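Bindcombe Official
Thread: changes to the broadcast and storylines of Bindcombe this spring. Please read to the end before sending questions to the viewer desk.

1/
Beginning in March, Bindcombe will move from five half-hour episodes a week to four. The episodes will keep their present start time of 7:30 p.m. The total number of scenes filmed each month will fall slightly, and the production will use the time saved for longer rehearsals.

2/
The decision was made after a review of the schedule by the production office and by Fellen, which has made the program since its first season. The review looked at filming hours, viewing habits and the state of the outdoor sets. It did not recommend any reduction in the regular cast, and none is planned.

3/
Viewers have asked what this means for the Negash family. The Negash story will continue without a break. The episode in which Isa learns who sold the family's share of the harbor café will be shown in full, in its original running order, before the new schedule begins.

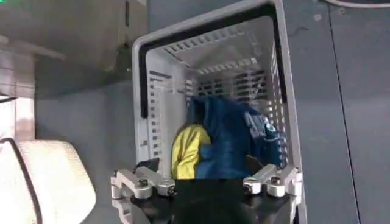 harborwatcher: Will the café episode still be the long one? My mother has been waiting for it since the wedding, and the listings only show half an hour.

4/
In answer to the reply above: yes. The café episode has been given a double slot and will run for one hour. Some printed listings were prepared before this was confirmed. The online guide has been corrected, and viewers who record the program by timer are advised to set it again.

5/
We are also aware of discussion about Isa's disappearance from the closing titles last month. This was an error in the titles and was put right for the repeat. It should not be taken as a sign that the character is leaving. The production does not announce departures by way of the titles.

6/
With regard to Isa's debts, the coming episodes will follow the matter through to its legal end. The writers were advised by people with experience of debt counseling, and several scenes were rewritten as a result. The loan agreement shown on screen was changed so that it could not be mistaken for that of any real lender.

7/
A number of viewers wrote to object to the scene in which Isa signs the agreement while her brother waits outside. 40 letters were received, and each has been passed to the script department. A written reply will be sent to every person who supplied an address.

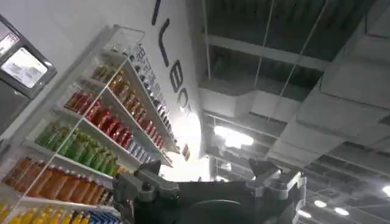
Bindcombe returns at 7:30 p.m. with the next part of the Negash story.

8/
The anniversary of the ferry accident will be marked by a stand-alone episode. It will be set over a single night and will involve only the characters who were on board. Viewers who joined the program recently will find a short recap on the program page, together with a family tree for the Negash household.

9/
The family tree has been revised. The earlier version placed Isa as the older of the two cousins, which did not agree with the dialogue in the first season. The scripts are correct and the chart was wrong. We thank the viewers who reported this.

10/
Set visits: the summer visits to the Bindcombe exterior set will go ahead. Up to 250 places will be offered. Places will be given by ballot and cannot be transferred. Visitors must be 18 or older on the day of the visit, as parts of the harbor wall remain a working set.

11/
Applications for the ballot should be made through the form on the program page. Please submit one form per household. Duplicate forms will be removed before the draw. The viewer desk is not able to reserve places or to accept applications by telephone.
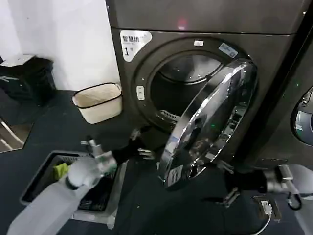 12/
Those who are successful in the draw will be told by email and asked to confirm within 3 days. Any place that is not confirmed in that time will be offered to the next household on the list. Travel to the set must be arranged by visitors themselves, and parking is available only in the upper lot.

13/
Photography is permitted along the harbor front but is not permitted inside the café, the chandlery or the Negash house. Scenes for later episodes will be in preparation there. Visitors may be asked to put their phones away at short notice if filming begins nearby.

14/
On the subject of leaked scripts: pages now being shared online and said to come from the autumn block did not come from Fellen. We will not comment on whether any part of them is accurate. We ask that accounts which post plot details mark them clearly, so that others may choose whether to read on.

15/
The omnibus edition will continue each weekend at its present time and will carry all four episodes. Subtitles and audio description will be provided as before. The audio description for the ferry episode will be recorded separately, as much of that episode is played without dialogue.

16/
Questions on the schedule may be sent to the viewer desk through the program page. Questions on the ballot should use the ballot form. The desk is open from 9 a.m. and aims to answer in the order in which messages are received. Replies to this thread are read but cannot all be answered.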